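The Patient Work of Untangling: an afternoon with Thandeka Mokoena

By Karabo Rampersad
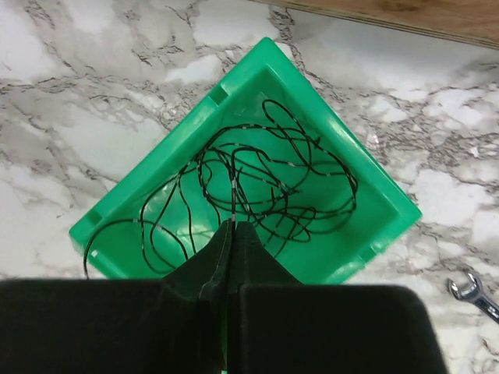 Thandeka Mokoena has been sorting other people's cords for long enough that she no longer flinches when somebody hands her a knot. She is 71, she taught school music for most of her life, and these days she runs the cable table at the Skorkcombe repair room, where the kettle is always on and you will be given a cookie whether you want one or not.

I asked her where a person ought to start with a long, thin black cord that has gone into loops all over itself, and she laughed and pushed her glasses up.

"You start by leaving it alone," she said. "Everybody wants to grab an end and pull, and I understand it, I do, I used to be a puller myself! But the thin ones bite down when you pull. So you put it in a tray, something shallow with a rim, and you have a good look before you touch anything."

The tray matters to her a great deal. She likes a bright one, green if she can get it, so a black cord shows up well against it, and she likes sides low enough to get her fingers over. Deep boxes she has no time for at all. Her sister-in-law, Nomvula Mabaso, once sent over a lovely deep basket from Burkia, and Thandeka keeps onions in it.

After the looking comes what she calls airing it out, lifting the middle a little and letting the outside loops spread as wide as they like. "The wide ones are your friends," she told me. "They're hardly tangled, they're just lying about. It's the middle that's the trouble, and the middle gets easier once it has somewhere to go." If a strand wanders over the rim, she lets it hang there for the time being — it might well be the way out.

She is fond of cords with small pale marks along them, too, and she talked about those for a good ten minutes while our tea went cold. With marks you can follow one strand under another with your eye and not lose your place, a bit like reading along a line of music. On a plain cord she ties a scrap of yarn wherever she leaves off.

How long does it take? She thought about that. Her longest was a 100 foot line that Kgomotso Tshabalala brought in from his late father's garage, and it kept the 2 of them busy until supper, talking mostly about the father.

"He could have bought a new one," she said. "I think he liked sitting down."

Once a cord is free she winds it in loose circles, no wider than a dinner plate, and fastens it with a strip of cloth. Then it goes on a hook by the window, with a paper tag saying what it belongs to, if anyone knows.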